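4. Setting up a household interview round in Sumier

Before you start this section, the project must already exist on the Grovuder server and you must have the Coordinator role. If you only see the menu "My interviews", your role is Enumerator, and you should ask your coordinator to continue.

4.1 Create the round

1. Open Sumier and choose Rounds > New round.
2. Type a name of the round. Use the place and the month, for example "Colombo August". Do not use the slash sign in the name.
3. In the field Sample size, enter the number of households. One round can hold up to 4,000 households.
4. Set Respondents per household to 2. With this setting, the woman and the man of the household are interviewed separately, each with their own form.
5. Press Save. The round gets the status Draft.

Note: If the household has only one adult, the enumerator marks "Single adult" on the first screen, and the second form closes by itself. Do not change the setting of the whole round for such cases.

4.2 Choose the modules

The standard questionnaire has 82 questions, divided in modules. Water collection, cooking fuel, land and tree rights, and participation in village meetings are switched on from the beginning. The module Kitchen and meals is optional. It asks who prepares the food, for how many people, and how many hours per day are used for cooking and cleaning.
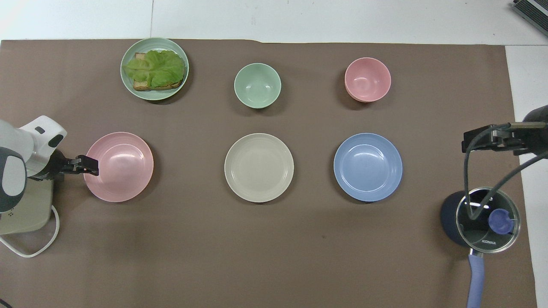
Plates, bowls and a pot with a glass lid.

1. Open the tab Modules.
2. Switch on the modules you need. Each one shows its expected time in minutes.
3. Look at the total time at the bottom. It should stay under 90 minutes per respondent. Above this, the program shows a yellow warning but still lets you save.
4. If you use Kitchen and meals, select also the season. Fuel use in the dry season and in the rainy season should not be mixed in one round.

Caution: After the first interview is uploaded, modules can be switched off but not on again. Answers already collected are kept in the export.

4.3 Who decides and who does the work

Many questions come in pairs – first who does the task, then who decides about it. The program shows them on one screen. Enumerators must read both questions aloud, also when the answer to the second one seems clear.

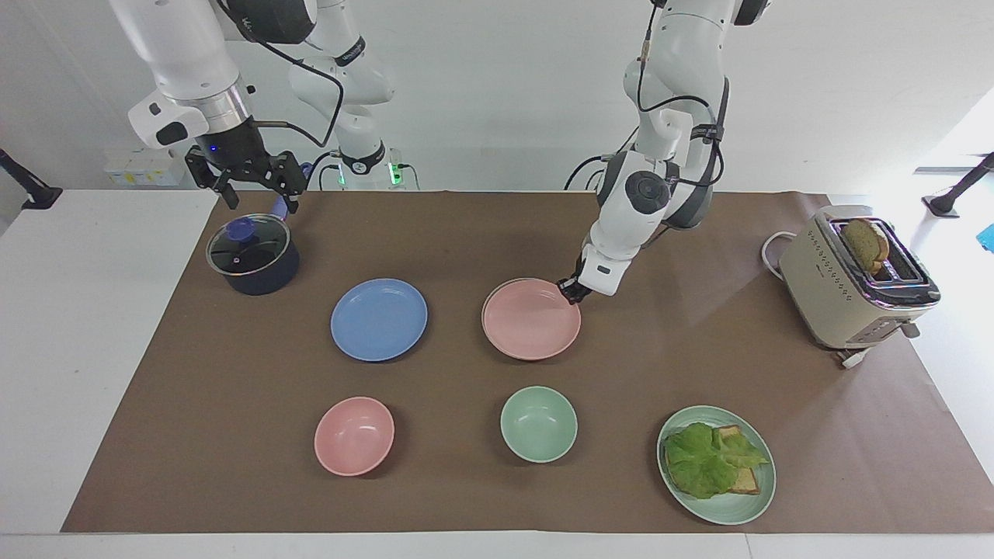
The answer "Both together" is accepted for either question. When it is selected, a small box opens and asks who has the last word if the two do not agree. This box may stay empty. Do not suggest an answer to the respondent, and do not read to her what her husband has said in his form.

4.4 Privacy settings

1. In the tab Privacy, set Form lock to "After each respondent".
2. Choose a four-digit code and give it only to the enumerators of this round.
3. Check that Show previous answers is off.

Caution: If another adult comes into the room during the questions about land or money, press Pause. The form is saved and can be opened later – the time is not counted.

4.5 Test and publish

Make one full test interview before publishing. In the example project Vindness, the test respondent is named Shanthi Rathnayake and the enumerator is Dilani Haque; you can copy these entries. Delete the test from the list, then press Publish. The status changes to Active and the forms appear on the tablets at the next synchronization.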